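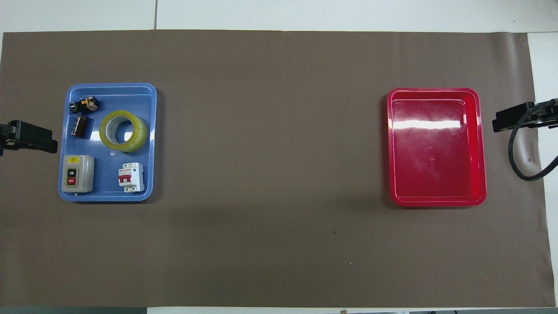
Para Colm Keogh, o erro mais comum é começar pelo programa. Quem monta uma célula destas, disse-nos ele, devia passar o primeiro dia com uma chave dinamométrica e um pano, e deixar o computador desligado. Na oficina da Hegarty, onde a célula de dois braços está montada, a frase repete-se com variações, e a rotina de manutenção foi escrita a partir dela.

A célula serve para transferir material elétrico entre tabuleiros: disjuntores, caixas de botões, condensadores, relés. São peças pequenas e nenhuma tem a forma da vizinha. Um rolo de fita adesiva entra também no conjunto de ensaio, por ser leve, redondo e difícil de prender pelo bordo. O trabalho faz-se sobre papel pardo estendido na mesa branca, com um tabuleiro azul e outro vermelho.

O papel dá mais que fazer do que parece. Tapa o brilho do tampo, que confundia a câmara nos primeiros ensaios, mas enruga e levanta nas bordas. A folha é trocada no início de cada turno e alisada da esquerda para a direita. O plástico dos tabuleiros também reflete a luz do teto, e por isso a calibração faz-se sempre com as mesmas lâmpadas acesas. Em junho, com sol direto nas janelas da Hegarty, foi preciso instalar estores.

A lista de verificação tem 12 pontos e ocupa uma folha presa ao lado da bancada. Os primeiros dizem respeito às bases: aperto dos parafusos, folga na primeira junta, estado dos indicadores luminosos. Seguem-se os cabos. O da garra é o que mais sofre, porque acompanha o punho em todas as rotações. Se a alça ficar curta, puxa pelo conector; se ficar comprida, arrasta pela mesa e pode apanhar um tabuleiro. A Hegarty substitui-o a cada 200 horas de funcionamento, mesmo sem desgaste à vista.

As garras são limpas com álcool isopropílico. O pó do papel acumula-se nas superfícies de contacto e a força de aperto deixa de corresponder ao valor programado. A verificação faz-se com um disjuntor, que é rígido e tem faces planas, e depois com a fita.

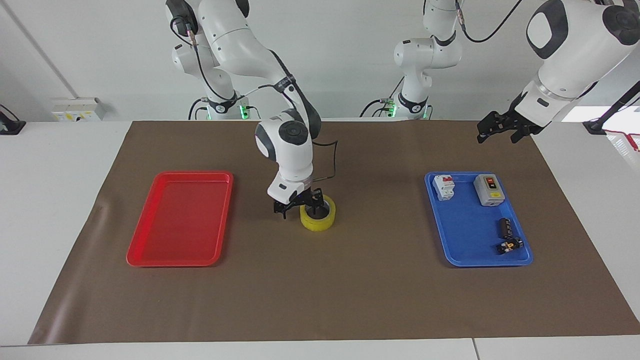 Fotografia: Lăcrămioara Lungu / Brustberg

A aproximação à fita é feita devagar. Os dedos descem abertos sobre o bordo do rolo e só fecham quando o punho para. Na versão anterior do programa, fechavam ainda em movimento, e o rolo fugia para o lado. O registo de avarias da célula tem 757 entradas, das quais 148 dizem respeito a esta manobra. Quase todas são anteriores à correção.

O segundo ponto delicado é o espaço entre os braços. As bases estão ambas na parte de trás da mesa e os dois alcances sobrepõem-se no centro. O controlador, fornecido pela Drolano, reserva essa zona a um braço de cada vez. Depois de qualquer desmontagem, os limites têm de ser ensinados de novo, junta a junta, com a velocidade reduzida. Keogh conta uma manhã inteira para isso.

As peças de substituição vêm do armazém de Grastham. Dedos de garra e cabos há sempre na prateleira; um redutor de junta demora semanas. A oficina guarda um de reserva, já lubrificado, numa caixa selada debaixo da bancada. Até agora foi usado uma vez, no ombro do braço direito, e a troca levou dois dias com a recalibração incluída.

A próxima revisão geral prevê a passagem dos cabos para uma calha superior e a fixação do papel com réguas nos quatro lados.

© Brustberg, 30 de janeiro de 2026 | Contactos | Assinaturas | Voltar ao topo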